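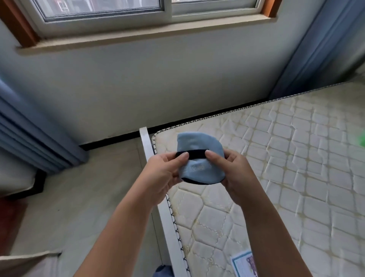 Household textile collection in the Trermont area has until now depended on drop-off bins, and the Housing and Reuse Office wished to see how a neighboring district manages a door-to-door service. The visit to the Rurkgate sorting hall took place on 3/29/23, at the invitation of Enache, the company that runs the hall under contract. Our office handles mostly clothing and bed linen, and our present leaflet says little about anything else. Residents call about the smaller items: a light blue fabric piece with a dark elastic band across it, for instance, of the kind that comes to hand over a bare mattress when a bedroom is being cleared. The leaflet should tell them where such a thing belongs, and at the moment it does not.

Arrival and tour

The hall stands 62 miles from our office, on the former rail yard at the east end of Rurkgate. Parking is limited and visitors are asked to use the gravel lot across the street. We signed in, received vests and ear protection, and were taken first to the receiving dock, where the collection trucks unload between early morning and noon.

Bags are weighed on arrival and placed on a belt that leads to the opening tables. Staff at the tables remove anything that should not have been sent, which in practice means shoes without a mate, pillows that have gone flat, and a good deal of damp clothing. Moisture is the main problem at Rurkgate, as it is at home. One damp bag left overnight in a closed truck can spoil those packed against it, and Enache now refuses any bag that is wet on the outside. The refusal is recorded on a yellow card left at the door.

From the opening tables the goods move to grading. Graders work in pairs and stand on rubber mats. They sort first by use (wear, bed, bath, kitchen, other) and then by condition. The first grade goes to the Flararia shops, of which there is one beside the hall and another downtown. The second is sold by weight. The third is cut for wiping cloths or shredded for padding. The fourth is waste, and Enache pays to have it hauled.

Our group spent the longest time at grading, and it was here that the difference from our own practice was clearest. In Trermont the decision between reuse and recycling is made by the person who empties the bin, often in poor light. At Rurkgate it is made at a table with a lamp over it, by someone who has been trained for two weeks and who may set an article aside for a second opinion.

The door-to-door service

The service was started in June of last year with 1453 households on the north side of town. Each household receives a card with pickup dates and a roll of bags. Residents set the bags out before seven in the morning. In its first period the service brought in 3839 bags, not including those refused at the door.

Enache was frank about the difficulties. Apartment buildings have been harder to serve than single homes, chiefly for want of a dry place to leave bags. Several landlords have agreed to open a ground-floor room on pickup mornings, and others have not answered. The company also reports that the bags themselves were too thin in the first order, and that the present ones cost more than the contract allowed for. The extra cost is being carried by the district until the contract is renewed.

The bedroom is the room that yields most, according to the hall's own records. People who are moving, or replacing a bed, tend to strip everything at once and go through drawers at the same time. The pickup card therefore includes a short section on bedding, with separate lines for sheets, blankets, mattress covers, and small fabric articles. Mattresses and bed frames are excluded. These are handled by the bulk collection service, which has its own phone number and its own fee, and the two are often confused by callers.

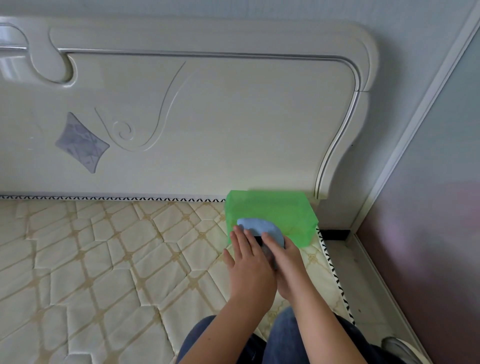 A resident of Rurkgate, speaking during the question period, objected that the card asks too much of older people, and said that many on her street would sooner put everything in one bag and let the hall decide. She added that the print was small and that the pickup dates for the summer had been changed without a second mailing.

Enache replied that mixed bags are accepted and always have been, and that the separate lines are meant as a guide to what may be given. It was agreed on the spot that the wording would be looked at. Our office takes the point as well. The draft card prepared for Trermont follows the Rurkgate card closely, including its type size, and should be revised before it goes to the printer.

Other questions concerned privacy (graders check pockets and return papers and keys when an address can be found), the sale of second-grade goods outside the region, and whether schools may bring classes. School visits are possible for older students only. The floor tour takes 47 minutes and there is no seating along the way.

The Flararia shop

We ended at the shop next to the hall. It is plain and well lit, with bed linen folded by size on open shelves and a rack of curtains at the back. Prices are set by type, so that all flat sheets of one size cost the same whatever the maker. The shop does not take donations at the counter — a notice on the door sends people around to the dock. Customers on the afternoon of our visit were mainly buying towels and children's clothes.

Flararia keeps its shop income separate from the hall's accounts and publishes both each spring. We were given a copy of the most recent statement, which has been placed in the office library with the pickup card, the yellow refusal card, and a sample of the heavier bag.

Points for follow-up

The office will ask Enache for the training outline used with new graders, and for the landlord letter.

The Trermont leaflet will be extended to cover small fabric articles and mattress covers, with the bulk collection number shown in a box of its own.

A trial on the streets north of the Trermont library is under discussion with the roads department, which has asked that pickup mornings not fall on street sweeping days. Comments on this report may be left at the front desk or sent by mail to the Housing and Reuse Office, Trermont.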